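Setting tables at Skála: a talk with the owner

The dining room at Skála in Rallcombe has nine tables, and the owner has oiled every one of them herself. She bought the place when it was a shoe repair shop and opened it as a lunch restaurant three years later. We spoke at the back table in October, before the first booking.

She does not use tablecloths. "I did at the start," she said. "The laundry bill was more than 70 dollars a week and the cloths hid the best thing in the room. People like to put their hands on wood."

The tops were made by Viker, a small joinery on the edge of town. She picked the boards from the stack, and asked for the ones with the most movement in the grain. "The joiner wanted to give me the plain ones. He said the others were harder to match. I said I didn't want them matched."

Looking after them takes up part of each month. Water rings are sanded back by hand, and a thin coat of oil goes on after closing. She has tried the harder finishes and didn't care for the feel. "You end up with a counter. It's fine for a café."

Most of what goes on the tables is dark. She orders her trays and bowls from Flividow, and keeps to black because pale dishes disappeared against the wood. The oval trays are used for bread at lunch and for the bill later on.

"I had round ones first," she said. "On a table for two they took up the whole middle. An oval you can turn a bit and there's still room for the glasses."

She puts the tray down before anything else and works out the rest of the setting from there. It goes toward the far side, a little off straight.

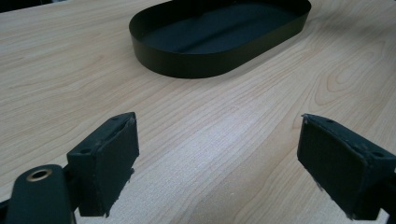
What she would change

The lighting, mainly. The lamps over the window tables throw a glare on the tops at midday, and she has been quoted 488 dollars to have them moved. She is thinking it over.

She would also like a longer table for groups, if Viker can find boards the right colour. "They've told me spring. I've heard spring before."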